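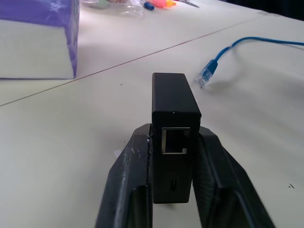 Re: [cell-practice] draft 4, connector handling rules

From: Retno Tuhumury
To: cell-practice list
Date: 26/04/2021

Quick one before I lose the morning. Comments on Hakim's draft, mostly section 5.

Hakim Lau wrote:
> 5.1 Grip the housing on its long sides only. No finger contact
> on the face with the ports.
> 5.2 Bench clear of all loose items before the arm is enabled.
> 5.3 Cable end to be placed by hand, clip up, before the cycle.
> 5.4 Stop and log after 2,000 insertions, inspect finger pads.

5.1 fine. Keep it. Black box upright, port facing out, fingers on the sides, same as we do at Cabanatuan.

5.2 too strict as written, and people will just ignore it. A pen, maybe scissors, a plastic bag at the back of the table, that's a normal bench. I'd say clear inside the reach of the arm plus the cable path, and mark that line on the table. Bags are the one thing I would ban outright, they slide.

5.3 "clip up" means what exactly? Up from the table or up relative to the port? Intan and Tatsuya read it two diffrent ways on Friday. Needs a sketch.

5.4 ok but also inspect after any drop. And who signs? Vokance wants a name on every log sheet, Gindero doesn't care.

Missing: nothing on max grip force for thin plastic housings. Hidayah had a number in the September notes, 74 N I think, can she confrim? Seems high to me.

Also table seams. If the box gets set down across one it can rock. One line is enough.

Will send markup tonight, on the road til then.

Retno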